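How a Script Turns Into a Movie
Film and TV for Young Readers

A movie script is a set of written instructions. It tells actors what to say, and it tells the crew where each part of the story takes place. Most scripts for full-length movies are between 90 and 120 pages long. One page usually works out to one minute on the screen.
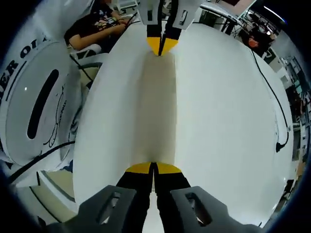 By Edileuza Meireles
Checked by Halfdan Kvaran
Updated 2025-05-02

What is on the page

Every script uses the same layout, so that anyone on the crew can find information quickly. A new location begins with a line in capital letters called a slug line. It has three pieces of information: whether the action is indoors or outdoors, the name of the place, and the time of day. Indoors is written INT., short for interior. Outdoors is written EXT., short for exterior.

A slug line looks like this:

EXT. RUKCOMBE HARBOR - NIGHT

Under the slug line comes the action. Action is written in the present tense. The writer puts "Gitar opens the gate," even though the movie has not been filmed yet. Only things that can be seen or heard belong in the action. "Gitar is thinking about her grandmother" cannot be filmed, so the writer has to find something for Gitar to do or say.

The words a character speaks are called dialogue. Dialogue sits in a narrow column near the middle of the page, with the name of the character above it in capitals.

Drafts

A draft is one complete version of a script. Writers rarely stop at the first one. The family movie Prisari, written by Gönül Tekin, went through 13 drafts. The first draft had a talking goat. By the fourth draft the goat no longer talked, and by the ninth it had been replaced with a ferry captain.

When changes are made after filming has started, the new pages are printed on colored paper. The first set of changes is often blue and the next is often pink. An actor holding a white page while everyone else holds a pink one knows that his or her page is out of date. 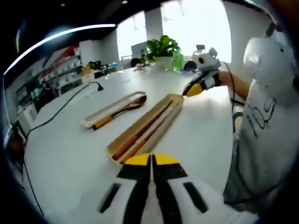
Once the script is approved, the assistant director breaks it down. To break down a script means to read every scene and list what it requires: the actors, the costumes, the vehicles, the animals and the props. A prop is any object an actor handles. In Prisari the list of props came to 300 items, and a single letter counted as four of them, as the actor tore it up and the scene was filmed four times.

The schedule

Movies are almost never filmed in story order. Suppose the first scene and the last scene both take place in the same kitchen. It costs less to film them one after the other and then leave the kitchen for good. The actors have to remember what their characters know at each point in the story.

A person called the script supervisor helps with this. On Prisari the job belonged to Guðlaug Frandsen. She wrote down which hand held the lantern, how many buttons were fastened and which words were spoken differently from the script. If a coat is open in one shot and closed in the next, the mistake is called a continuity error.

Who does what

The screenwriter writes the script.
The producer finds the money and hires the main people.
The director decides how each scene is acted and filmed.
The editor joins the shots together.

One person can do more than one of these jobs. Ciarán Kavanagh both directed and produced Prisari. The editing was done by a small company called Hjaltadóttir.

Shots and takes

A shot is one piece of film from the moment the camera starts to the moment it stops. Each try at a shot is called a take. The finished version of Prisari has 1288 shots. The editor watched every take, marked the usable ones, and placed them in story order. Editing began in April and lasted longer than the filming.

Words to know

Slug line: the line that gives the place and time of a scene.
Draft: one complete version of a script.
Breakdown: a list of everything a scene requires.
Take: one try at filming a shot.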